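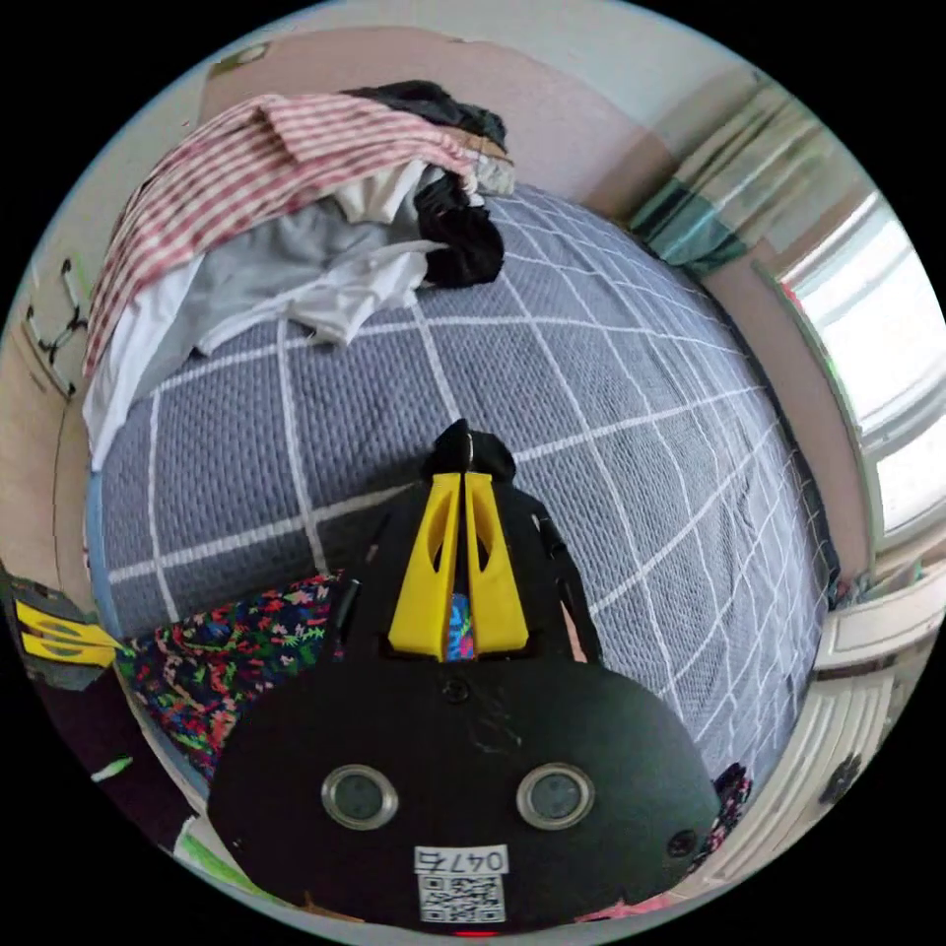
Halliday Place Names

3 min read
Print | E-mail

A word list of street, farm and field names from the Halliday valley, typed up from parish maps and old rate books. Kiri Baxter keeps the list and answers questions about it.

What is in it

names.csv has 400 rows, one for each name. The columns are name, older_spelling, kind, parish and source. Dates are left out unless the source gives one.

sources.csv lists the 16 maps and books the names came from. Every row in names.csv points to one of them by its short code.

notes.txt holds longer remarks, mostly on Ballholm, where the same farm shows up under three spellings.

How the names were typed

Spellings follow the source letter for letter, including capitals. Where a letter could not be read, a question mark stands in its place. Briltov appears as Briltoff in the oldest rate book — both are kept, with the newer form in the name column.

Field names were the slowest part. Many are written along a hedge line in small script, and two maps disagree on which field is meant. In those cases the row follows the later map and the notes file says so.

Known gaps

The east side of the Roteck road is thin. The tithe map for that parish has a torn corner, and the copy at the county office has the same tear. House names after the railway came are not covered.

Changes

September: merged duplicate rows for Ballholm, fixed the source codes for the rate books, and added a parish column.

Use

Free to copy and reuse with credit to the list. Send corrections with the row name and the source you are working from.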